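Vilten to Release Remastered Edition of Flarnum in January

22 Nov 2022

Vilten, the four-piece instrumental rock group, will release a remastered edition of its second studio album, Flarnum, in January. The edition will be issued by Montes Records on double vinyl, on CD and as a high-resolution download. It contains the original album in its original running order, plus six recordings that have not been released before.

The remaster was made from the original half-inch stereo tapes. Earlier CD pressings used a digital safety copy, which carried a small level difference between the left and right channels and a shortened fade at the end of side two. Both faults are corrected in the new edition. The full fade has been restored and adds 14 seconds to the closing track.

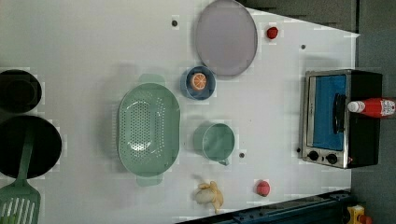

Transfers were made at Toltau, the studio where the album was first mixed. The tapes were baked at low temperature before playback and then captured in a single pass at 96 kHz, 24-bit. No noise reduction was applied to the album itself. Light click removal was used on two of the bonus recordings, for which only a reference lacquer survives.

Aitana Pastor, who engineered the original sessions, supervised the work and approved the test pressings.

"The tapes were in better condition than the paperwork," Pastor said. "Most of the time went into confirming which reels were the approved mixes. Two boxes had the same label and different contents. Once that was settled, the mastering itself was fairly quick. I kept the equalization close to my notes from the first cut and left the dynamics alone."

The vinyl edition is cut at 45 rpm across two discs. The first cut placed more than 24 minutes of music on one side, and the level was lowered to fit. Spreading the album over three sides allows a higher cutting level and wider groove spacing in the low-frequency passages. The fourth side holds three of the bonus recordings. The other three are included on the download supplied with the vinyl, and all six are on the CD.

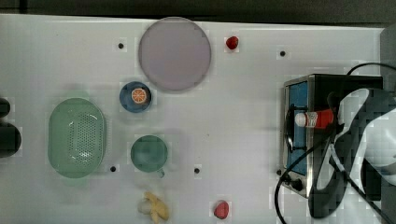
Page last modified: see release date at top

The bonus material is made up of two early arrangements of album tracks, one alternate mix with the second guitar part restored, and three pieces recorded for the album and left off it. The three unused pieces were mixed this year from the multitrack reels. One has no final title and is listed under its reel name, "Low Door (Take 2)".

Packaging follows the first pressing, with a matte gatefold sleeve and printed inner bags. The track timings on the rear panel have been corrected. A 12-page booklet reproduces the session sheets and includes a technical note by Pastor on the transfer process, with a list of the microphones and tape machines used. The CD comes in a card wallet with a reduced version of the same booklet.

A numbered pressing on clear vinyl will be limited to 1347 copies and sold only through the label's mail-order store. It uses the same lacquers and metalwork as the standard black pressing - there is no difference in the audio. The numbered copies will not be repressed.

Montes Records acquired the rights to the Vilten catalog earlier this year. Flarnum is the first title to be reissued under the agreement. The group's first album is being assessed for transfer, but no release date has been set. Streaming services will carry the new master from the day of release, and the earlier master will be withdrawn at the same time. Listeners who bought the earlier download from the label store can replace it at no charge by using their original order number.

Vilten has no concerts planned in support of the reissue. The group is recording new material at Toltau and expects to finish tracking next year.

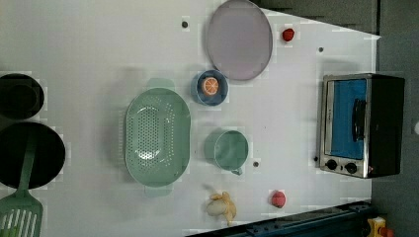 Catalog & Reissues

Title: Flarnum (Remastered Edition)
Artist: Vilten
Label: Montes Records
Formats: 2 x LP (black), 2 x LP (clear, numbered), CD, download
Release: January

Advance copies are available to reviewers as WAV or MP3 files. Requests should state the publication, the intended run date and the preferred format. Vinyl review copies are limited and will be sent after the finished stock arrives from the plant. Interview requests for Aitana Pastor should go to the Montes Records press office - members of the group are not giving interviews during the recording sessions.

Cover art and session sheet scans are available on request for editorial use, with credit to Montes Records. The scans may be cropped but should not be recolored.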